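Arnel Tabletop, Matte White

The Arnel is a replacement top for work tables, craft desks and packing benches. It comes in one finish, a flat matte white, and is sold without legs so you can put it on a base you already own.

We get a lot of orders from people who photograph small goods for online shops. A glossy top throws the ceiling lights back at you. The matte finish keeps shadows soft and is easier on the eyes through a long afternoon of sorting or cutting.

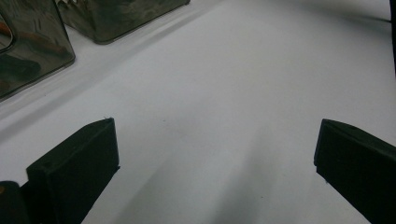

Matte white work surface.

Care is simple. Wipe with a damp cloth and a drop of dish soap, then dry. Do not use scouring pads or powder cleaners — they will polish the finish and leave shiny patches that cannot be fixed. Pencil comes off with a soft eraser. Put a trivet under hot pans and glue guns.

The top fits Turnadden and Kumix bases. For the older Na base you need the adapter strip, sold separately. Screws are included, and 2 spare screws are packed in the same bag. Start all of them by hand before tightening any.

Price: $295
Adapter strip for Na base: $18
Usual lead time: one week
Returns: 30 days, unused, in the original carton

Tops are shipped flat with corner guards. Please check the corners before you sign for the delivery. If one is crushed, write it on the driver's slip and send us a picture the same day. Orders of more than one top go by freight, and the driver will call ahead.

Questions about fit go to Ji-hoon Yoon in the parts office. Have your base model and the year you bought it ready.

Page updated Oct 2, 2018

This site uses cookies to remember your cart. By continuing to browse you accept our use of cookies. OK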